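Mar 31, 2019
by Hakim Ong

My budget for the automation bench must be ready before July, and I have started to write it three times already. Each time I made the same mistake. I wrote the price of the arms in the first line, and then I looked at this big number and felt that the work was almost finished. So this time I decided to begin from the other end, with the small things, and I want to put my notes on the blog because maybe another person in a small lab is in the same situation.

We looked at two suppliers, Juvik and Marchand. The salespeople of both were very polite and both sent a quotation quickly. The Juvik quotation is one page. The Marchand quotation is five pages, and at first I was annoyed by it, but now I like it better. It shows separately the grippers, the cables, the mounting, the training days and the service after the first year. With Juvik I had to ask for every one of these things by e-mail, and for the fingers of the gripper I am still waiting for the answer.

The fingers are important for us. A flask with a round bottom is held by the neck, a pipette has a thin body, and a tube is again another shape. I was thinking that one pair of fingers will do everything. Perhaps it will, but I would not plan the money like this. I have put one spare pair for each arm in the budget, and one more pair which we can cut and change ourselves.

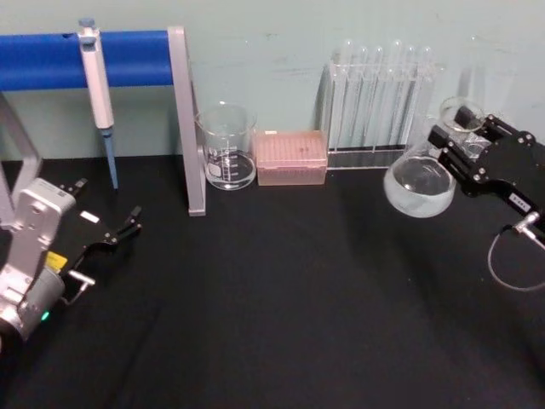
The next line in my table is glass. When I prepared the first version I forgot glass completely, because we have a cupboard full of it and I considered it free. But the program must be taught, and during the teaching things can be broken. I asked in our store what we paid for beakers, flasks, test tubes and one rack, and with a reserve for breaking it came to 626 dollars. It is not a terrible amount. Still, if it is not in the budget, somebody must ask for it later with a separate form, and our forms are slow.

Then there is the table. I measured our bench and it is not deep enough for two arms and a row of equipment at the back. A new table with a stable frame is about 3000 dollars including delivery. My colleagues proposed to use the old one and push it against the wall, and I understand them, but the arms need space to turn and I do not want to save money in this place. For the surface I prefer something dark and not shiny. I have the impression that clear glass is difficult enough for a camera already.

For the software I received an offer for Cenico, which is paid each year, and this is a difficulty of another kind. Our equipment money can be used only once, and a yearly license comes from a different account. If your institute has the same rule, please ask the finance office early. I lost three weeks with this question. The project is called Wurnura in our internal papers, and I learned that the name must be written in the same way in both accounts or the papers come back.

About the pipettes I also changed my mind. At first I wanted to buy a special head for liquid handling, fixed directly to the arm. It is a beautiful thing and very expensive. Now I plan to begin with a normal hand pipette on a simple stand, with the tip box near it, and to see how far we can go. The stand costs little and we can use it by hand also, if the automation must wait.

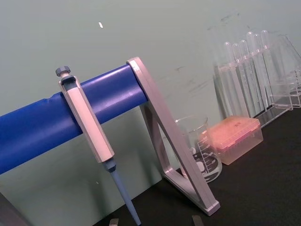 Should a small lab buy both arms at once?

I would buy one first if the supplier confirms in writing that the second can be added later with the same controller. The second arm is useful when one thing must be held while the other is moved, but many of our steps do not need this. Marchand agreed to keep the price of the second arm for one year. Juvik gives a discount only if we order both together, so I made two versions of the table and my boss will choose.

I still must add the electrical work and the insurance. For the electrical work I have a meeting with the building office, and I will write the number under this post when I get it.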